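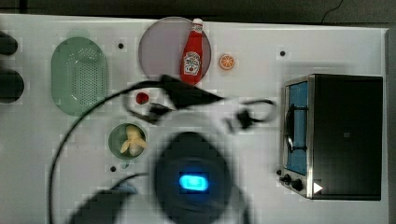
Tabletop Scene Reset Practice

14 shares 3 comments

Tabletop scene reset practice is the set of written rules by which a laboratory prepares, checks and restores a small work area for robot manipulation trials. The rules say which objects may be used, where they start, who may touch them and what must be written down between two trials. They are used mostly where a robot arm handles household or toy objects on a fixed table, and where results from different days have to be compared.

Background

Early manipulation studies often described the table in a single sentence, for example "kitchen objects were placed in front of the robot". Other groups could not repeat such work with confidence. The first version of the Bokach rules was written by Kheri Odera and Ryszard Wysocka for their own laboratory in Udov, and had only four pages. It was later extended by Paloma Yazzie, who added the part on soft objects and the part on cables.

The rules are not a safety standard and do not replace one. A laboratory must still follow the safety law of its country and the manual of the robot maker.

Object sets

Under the Bokach rules, each object in a set gets a short name and a reference photograph. Toy food is popular in these sets. The pieces are light and cheap, and a dropped piece seldom damages the gripper. Hard and soft pieces must be listed separately, even when they show the same food, as the fingers act on them in different ways. A hard piece keeps its shape between the fingers. A plush piece folds, and its free end can hang down and touch the finger or the table.
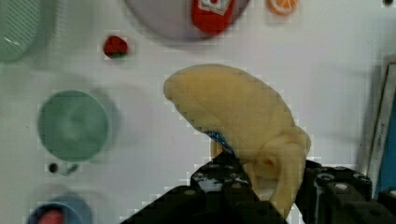
A plush toy banana held between the two fingers of a gripper. The plate with the toy ketchup bottle is farther back on the table.

Sewn labels on plush pieces are a point of disagreement. The present text allows them, if the reference photograph shows the label. Kerubo Langat has argued that labels should always be removed, because a vision system can learn to find the label and ignore the object.

Starting positions

Two methods are accepted. In the fixed method, every object returns to a marked place before each trial. In the free method, the operator changes the layout within given limits, and an overhead photograph is stored with the trial number. The free method is slower, but it gives more variety. Large items such as a toaster oven should stay in the same place during a whole series in both methods.

Cables

Cables on the arm must have enough slack for the full planned movement. The operator moves the arm slowly through its range before the first trial and watches every loop. If a cable pushes an object during a trial, the trial is kept in the record and marked "cable contact". It may not be deleted.

Records

A log line contains the trial number, the object names, the method used and the initials of the operator. After every 100 trials the full set is compared with its reference photographs, and worn pieces are replaced. A trial series at Prustora with almost 900 log lines was found to have 179 lines without initials, and the rule on initials was made stricter in the following edition.

Criticism

Kheri Mwakyusa has written that the rules take too much time for small teams, and that the fixed method produces robots which work well only on one table. Supporters answer that the free method exists for this reason. A shorter edition for teaching, known as the Aryee sheet, leaves out the part on records except for the trial number.

See also: Gripper inspection; Reference object set; Trial log

3 comments Share this article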